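The Long Love Affair With a Wooden Floor
15 November 2023

My grandmother waxed her floors on her hands and knees every December, the week before company came, and she did it with a tin of paste so old that the label had gone. The whole house smelled of it for days (turpentine, a little honey, something like church), and we children were made to walk around in wool socks until she was satisfied. It took me until my forties to understand that the socks were doing half the polishing, and that we had been put to work without noticing!

I have been thinking about that smell a good deal this fall, because we finally pulled up the carpet in our own place. It's a plain little house in Andance, built the way most of the houses on our side of town were built, and the carpet was the color of weak tea and had been there longer than we had. Underneath was oak, narrow strips of it, with paint drips along the baseboards and one dark ring where a plant must have sat for years. I got down and put my hand on it and I am not ashamed to say I was moved.

If you have never gone looking under your carpet, start in a closet. Lift a corner with pliers, fold it back, and have a good look before you tell anyone in the family what you are up to. You may find plywood, in which case you press the corner down again and go have lunch. You may find old tile, and some old tile and the glue under it can contain asbestos, so leave it be and get it tested. Or you may find boards, and then I'm afraid your weekends are spoken for.

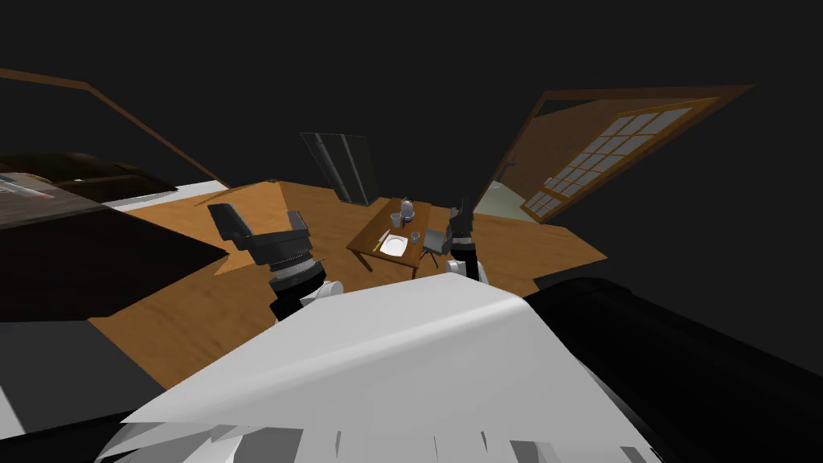
A small, low table on a wooden floor, in a simulated room.

The first real question is whether to sand. I had always supposed that you simply did, that a big drum machine came in and roared for a day and left you with something that looked like a bowling alley. The man at Gruber, which is the flooring shop out past the grain elevator and has been there 76 years, talked me out of it in the kindest way. Every sanding takes away wood that can't be put back, he said, and a floor only has so many in it. He sent me home with a bucket of cleaner, a bundle of soft pads and instructions to wash one corner and wait a week before deciding anything.

I waited nine days, as a matter of fact, and walked past that corner more often than I needed to. It came up a lovely toasted brown. The rest of the downstairs was not so lucky, and in the end we had the front room and the hall sanded and left the bedrooms alone. The quote for the entire house had been $3,680. Doing just the two rooms came to $1,085, and the difference went to the roof, where money in our house generally goes.

Then there is the matter of finish, about which people hold opinions the way they do about barbecue. Polyurethane is tough and asks very little of you, and if you have big dogs I would not argue. Oil sinks in and leaves the boards feeling like boards, but it wants a fresh coat now and again. We went with an oil called Vokix, mostly on the strength of a sample board I carried from window to window for a whole afternoon. Open everything, wear old clothes, and lay your used rags out flat outdoors to dry, away from anything that burns - oily rags in a heap can heat up and catch fire by themselves.

And it's noisy, a bare floor. I hadn't counted on that. We hear every dropped spoon, and the cat, who used to arrive like weather, now clicks. We bought a wool rug for the front room from Dotside and a felt pad to go under it, and I spent one long evening sticking little felt circles on the feet of the dining chairs. They fall off. You stick them on again.

I found a tin of paste wax at an estate sale last month, and opened it in the car. It wasn't quite the same as hers - more turpentine, less honey - but I bought wool socks for the grandchildren on the way home.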